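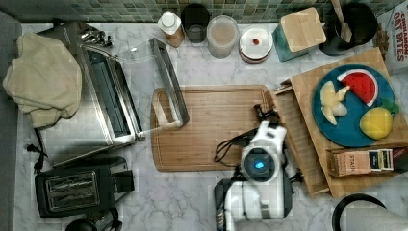
So my sister-in-law asked me over the holidays when she can finally stop doing dishes, and because I'm the one in the family who reads about robots for fun, I was supposed to have an answer. I said ten years. She said I'd told her ten years the last time, too. Fair!

I've been thinking about it ever since, mostly while cleaning the kitchen. Take a toaster oven. You pull the door down, slide the thing in, close the door, turn a knob. My nephew could do it at four. But the door is glass, and depth cameras have a terrible time with glass – they tend to look right through it and see whatever's behind, in this case a cutting board. Then the door swings on a hinge, so the hand has to follow a curve, and if it pulls straight back the whole oven comes sliding along the counter. And then there's a towel. There's always a towel. Cloth never has the same shape twice, and a program that learned where the edge of a towel is on one day has to learn it all over again the next.

Back in December I got to talk with Hinata Fukuda, who works on arms like this at a small outfit called Kinoshita. I asked her for a number, any number, and she gave me a good one. They ran the same chore, opening a little oven door and shutting it again, 492 times. In the kitchen the arm had practiced in, it missed 46 of them. I thought that sounded great! Then they moved it to a kitchen it hadn't seen, with a shinier counter and more stuff on it, and it missed 78 out of the first hundred. Same door, same arm.

That's the part I keep trying to explain to people. A factory gets to move everything out of the way. My old boss Ognjen Bošković ran a packing line at Flata, and he had a machine there that did one thing with one size of box all day long, and it was faster than any of us. But if somebody left a coffee mug on the belt, we all went home early.

A kitchen counter is pretty much all coffee mugs. Canisters, cereal, the tea you bought and forgot, play food mixed in with the real food (would it try to slice the toy lemon? I really want to know). I wouldn't want any of that cleared off just so a robot can make toast.

I do think we'll get there, and I'd buy one that only did the wiping down. For now I've told my sister-in-law nine years. She's writing it on the calendar.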